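“备份完成”这四个字,到底是谁说了算

我去找 Leandro Barrientos 之前,刚把 Rultar 的新版宣传页看完。页面上说,装好以后“再也不用想备份这件事”。我对这种话向来有点过敏,就带着这句话去问他。

他在 Lalitz 干数据恢复,客户多半是小公司和自由职业者。听我念完,他没笑,问我:“它说的备份,是同步还是备份?”

我说页面上两个词都用了。

“那就先当它是同步。”他说,“你在笔记本上删一个文件夹,台式机上也跟着没了,云端也跟着没了。很多人把电脑送到我们这里,第一句话就是‘我有备份的’。打开一看,三台设备,同一个空文件夹。”

Rultar 的说明文档里确实有“版本历史”一项,默认保留三个月,藏在设置的第四层菜单。我问他这算不算够用。他反问我,上一次打开三个月前的报税表格是什么时候。我答不上来。
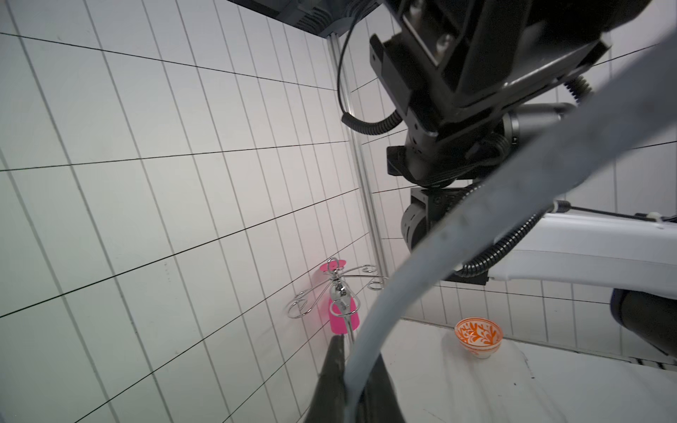 有读者在上一篇文章下面留言,说普通人根本用不着想这么多,硬盘坏了换一块,照片反正都在手机里,写这种文章的人是在制造焦虑。我把这条留言转述给 Barrientos。他说前半句他同意一部分,多数硬盘在主人换电脑之前都不会坏。“可是手机里的照片,他确认过是原图吗?开了‘优化存储空间’,手机里留的可能就是缩略图。他可以现在就关掉网络,随便点开一张旧照片放大看看。”

我当场试了一下,转圈,没出来。

他对软件厂商的不信任是有来由的,我对他的说法也保留了一点怀疑,毕竟做数据恢复的人见到的全是出了事的机器。我直接问他,是不是因此看什么都悲观。他想了一会儿,说有这个可能。“顺利的人不会来找我,这个偏差我承认。所以你别听我的,你自己恢复一次。”
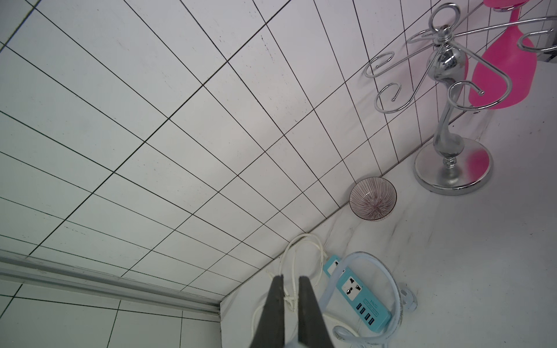 所谓恢复一次,做法很土:新建一个空文件夹,从备份里随机挑几个文件还原进去,逐个打开。绿色对勾不作数,文件大小对得上也不作数。Barrientos 说,用户看备份列表的方式,跟远远看一面白瓷砖墙差不多,黑色的勾缝线把格子分得整整齐齐,就觉得没问题,凑近了才发现好几块砖上有细小的黑点。他挑文件有自己的习惯,一个最旧的,一个最大的,一个文件名里带特殊符号的,再加一个上周刚改过的。“这四个都能打开,我才信一半。”

另一半呢?他说要看换一台机器能不能登录。加密备份的密钥如果只存在原来那台电脑上,电脑一丢,备份就是一堆乱码。Rultar 安装时会弹出一个窗口,提示保存恢复密钥,旁边的“稍后再说”按钮比“保存”还大。我装的时候点的就是“稍后再说”。

关于外接硬盘,他也没有我预想的那么推崇。他见过的毛病大多很无聊:硬盘一直插着,勒索软件连它一起加密;或者从来不插,上次备份还是买来那天。自动备份计划设在凌晨,电脑那时候在睡眠,任务就一直往后推,软件界面上只有一行灰色小字。

“灰色小字,”他重复了一遍,“出错的时候用灰色,打折的时候用红色。”

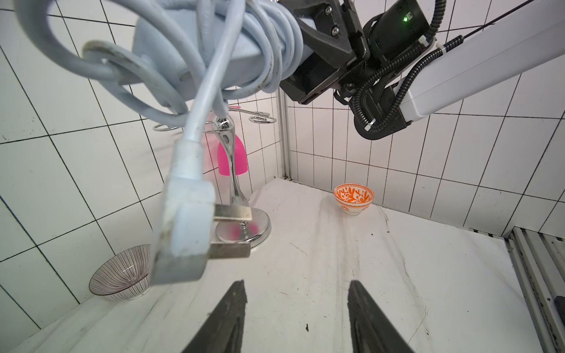
Acuña 来信说,他试过把整套流程搬到家里的网络存储上,折腾完反而更不放心,系统升级一次,权限就乱一次,最后还是退回到两块轮换的移动硬盘。信里还问,既然都要自己动手验证,花钱订阅 Rultar 图什么。

这个问题我原样转给了 Barrientos。他的回答比我想的温和:订阅买到的是异地的一份拷贝,家里进水或者遭了贼,移动硬盘和电脑会一起出事。至于宣传页上的其他东西,什么智能分类、人脸相册,他认为与备份无关,“那是相册软件,收的是备份的钱。”

我追问他,有没有哪家的产品他愿意推荐。他不肯说,只说选之前先去找导出功能,看看能不能不装它的客户端就把文件拿回来。找不到的,直接跳过。我照着去翻 Rultar 的帮助页,导出写着“即将推出”,上一版的帮助页也是这么写的。 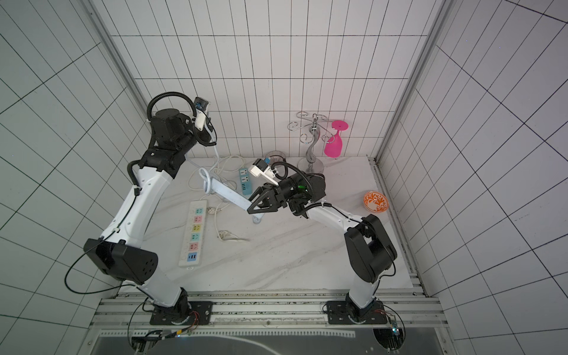

Wokix 编辑部 · 软件与设备组

采访之后我把自己的备份重新验了一遍。最旧的文件打开了,最大的那个视频播到后半段卡死,原因还没查清,可能是备份的问题,也可能原文件早就坏了。我写信问 Barrientos 怎么分辨,他回得很短:先在原来的电脑上播一遍,别急着重新备份,免得把好的那份盖掉。

我们也向 Rultar 的客服询问了导出功能的时间表以及“稍后再说”按钮的设计理由。对方回复说感谢反馈,已转交相关团队。收到进一步答复,会在这一页更新。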